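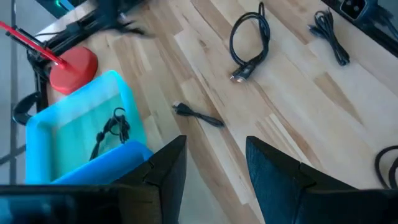

Figure 5. Light-blue tray on a strip-built wooden tabletop, with a looped black cable inside.

4.2 Do trays keep cables tidy?

The claim that a shallow tray reduces desk clutter is repeated often and tested rarely. Bjarnason's survey of 1,118 desk users is the usual source, but it asked people whether they felt tidier, and people who have just bought a tray tend to say yes. Ketilsson looked at 400 desks and scored any cable inside a rim as "stored." By that rule the cable in Figure 5 passes. We doubt the rule. A small bundle with one end trailing across the tray floor has been given a place – it has not been fastened or wound around anything, as far as the figure shows, and the score can't tell the difference.

We therefore rescored over 100 of the Ketilsson photographs, treating containment and coiling as separate items. The two agreed less well than we had been led to expect. Whether the raised rim does anything beyond marking a border remains an open question, and the Wilance data do not settle it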